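집에서 템퍼링한 초콜릿이 손에서 바로 녹거나 표면에 허연 얼룩이 생긴다면 대부분 온도 문제다. 이 글에서는 대리석판 없이 볼과 온도계만으로 다크 초콜릿을 템퍼링해 견과 바크를 만드는 방법을 적는다. 초콜릿은 Orakzai 다크 커버추어를 썼다. 카카오버터가 들어간 제품이면 다른 것도 된다. 식물성 유지로 만든 코팅용 초콜릿은 템퍼링이 필요 없으니 이 순서를 따르지 않아도 된다. 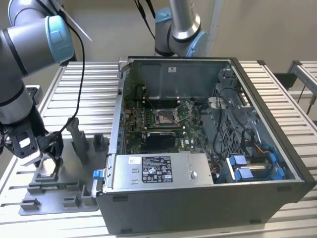
**분류: 디저트 > 초콜릿**

## 준비물

- 다크 커버추어 400g
- 구운 아몬드와 헤이즐넛 합쳐서 89g
- 말린 크랜베리 한 줌
- 굵은소금 조금
- 탐침 온도계, 실리콘 주걱, 유산지

견과는 미리 구워서 완전히 식힌다. 따뜻한 상태로 넣으면 맞춰 놓은 온도가 다시 올라간다. 볼과 주걱은 마른 것을 쓴다. 물이 한 방울만 들어가도 초콜릿이 뻑뻑하게 뭉칠 수 있다.

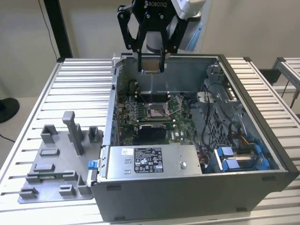
크랜베리는 기름 코팅이 많으면 키친타월로 한 번 닦아 둔다. 초콜릿은 잘게 다져서 3분의 2는 볼에 담고 나머지는 따로 둔다. 따로 둔 쪽이 나중에 온도를 내리는 씨앗 역할을 한다.

## 녹이고 식히기

1. 냄비에 물을 조금 끓인 뒤 불을 끄고 볼을 올린다. 볼 바닥이 물에 닿지 않게 한다.
2. 천천히 저으면서 45~50도까지 녹인다.
3. 볼을 내리고 바닥의 물기를 닦는다.
4. 남겨 둔 초콜릿을 세 번에 나눠 넣고 계속 저어 28도 근처까지 내린다.
5. 다시 볼을 냄비 위에 몇 초씩 올려 31~32도로 맞춘다. 33도를 넘기면 2번부터 다시 한다. 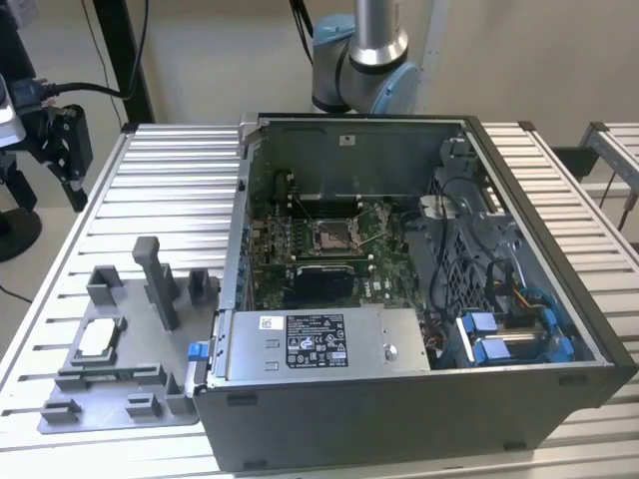 글쓴이: Jidport 부엌 노트 | 2018년 3월 2일

## 확인하고 굳히기

유산지 조각에 초콜릿을 얇게 묻혀 서늘한 곳에 둔다. 5분 안에 윤기 있게 굳으면 된다. 줄무늬가 생기거나 계속 끈적이면 4번으로 돌아가 더 저어 준다.

확인이 끝나면 유산지 위에 초콜릿을 붓고 약 9mm 두께로 편다. 견과와 크랜베리를 올리고 소금을 뿌린다.

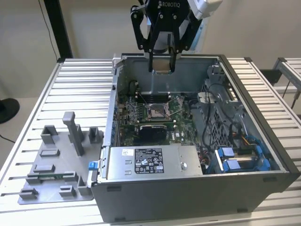
토핑은 초콜릿이 굳기 전에 손끝으로 살짝 눌러 준다. 그냥 얹기만 하면 자를 때 떨어진다. 실온 18~20도에서 두 시간쯤 두고, 방이 더우면 냉장고에 10분만 넣었다가 꺼낸다.

굳은 바크는 손으로 부수거나 칼로 자른다. 밀폐 용기에 담아 서늘한 곳에 두고 23일 안에 먹는다. 5월 이후처럼 실내가 더울 때는 용기째 지퍼백에 한 번 더 넣어 냉장 보관하고, 먹을 때는 봉지를 열지 않은 채로 실온에 30분 둔다.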